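## 4.2 Small belongings on shared tables

The second group of observations concerns the objects which people put down on a table that belongs to no one in particular. In the earlier part of the study (Section 3) we treated the table as a place of work and recorded only the tools. During the coding of the material it became clear that this was too narrow. In most of the 40 records, personal belongings and things to eat or drink occupied a larger part of the surface than the tools did, and they stayed there longer. We therefore returned to the full set and coded it again, following the scheme of Kelmendi with small changes.

The scheme has 5 classes: drink containers, food packaging, worn items, carried items, and items of uncertain class. A worn item is anything which is normally on the body, such as a glove, a cap or a shoe. A carried item is one that would normally travel in a pocket or a bag. Two coders, Raelene Hollis and Stojan Nedeljković, worked separately and afterwards compared their sheets. Where they could not agree, the object was placed in the uncertain class and was not moved out of it later, even when a participant remembered what it had been.

Figure 3 gives a typical mixed surface. An orange water bottle stands upright on a dark, marble-patterned table, with a flat black object resembling a phone or small case in front of it. A black-and-white shoe on its side shares the same surface with a black snack bag. The small white-and-gray cylinder near the centre was coded as uncertain, as one coder had written "marker" and the other "bolt". 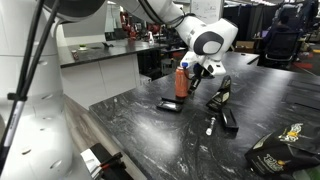
**Figure 3.** Mixed belongings on a shared table, Jedberg site. Counter with spray bottle behind.

The uncertain class turned out to be larger than we had expected at Jedberg and smaller at Gurard. We believe that the difference comes mostly from the habits of the two sites. At Gurard there is a rule, introduced in October, that every user takes a tray from the shelf beside the door and keeps the belongings on it. The rule is not always followed, but it has the effect that small objects remain near their larger neighbours, and a coder can guess their class from the company they keep. At Jedberg no such trays exist.

Worn items deserve a separate comment. They were rare, appearing in only 11 of the records, but they caused more remarks in the interviews than any other class. Several participants accepted a cup or a wrapper on the table without complaint and objected strongly to a shoe, also when the shoe was new. Ritva Leinonen has described a similar reaction in kitchens, where a clean boot on the bench was judged worse than a dirty plate. Our participants used nearly the same words. One of them said that a shoe "belongs to the floor, whatever you do to it".

Food packaging showed a different pattern. Bags and wrappers tended to be placed toward a corner, at a distance from the middle of the table, and participants explained this as politeness to the next person. Drink containers had no preferred position which we could find. The relation between position and length of stay is taken up in Section 4.3, together with the material from the Geltel site.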